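About Zavala

Small shop, two owners, one long counter. Dulce Arellano and Araceli Miranda started Zavala out of Araceli's garage, taking in hems and zippers for people on the block. Moved to the storefront that November. Still here!

What we do: mending, alterations, wash and fold. School uniforms, work pants, curtains, whatever you've got. Kids' stuff too, no job too small. Missing buttons are usually same day if the line isnt crazy.

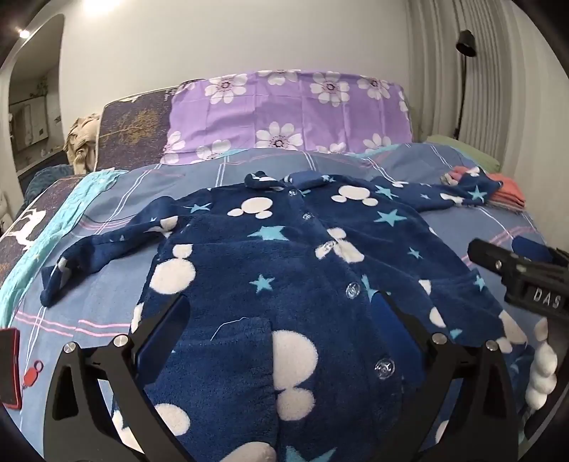
Prices are on the wall by the register and they're the same for everybody. Rush jobs cost a little more, ask first. Wedding dresses by appointment only, please call, Dulce does those herself and she books up fast.

Every winter we run a coat drive with Prarby, the thrift store next door. Last one brought in over 500 coats. Zippers fixed, pockets checked, all of it given away. Drop yours in the bin by the door, clean if you can.

Pick up within 2 weeks please, we realy don't have the shelf space. Parking in back, enter off the alley. Hablamos español.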